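Subject: Re: [floor-list] Packing cell at Stallska
From: Tove Toft

Evening all, replying to Joonas below. 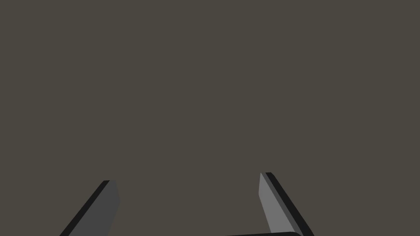

The simulator runs are up to 327 now and management is delighted, never having had to find it a locker. What I'd like in writing is who clears a jam at 4 am. The plan says "operator". We have packers, two of whom have been renamed operators with no change in pay – I asked.

Parvaneh wants the 20 minute handover kept. So do I.

Tove

Joonas Turunen wrote:
> Has anyone seen the new rota? Mine says
> "supervise cell" for all of November.
> Supervise it doing what?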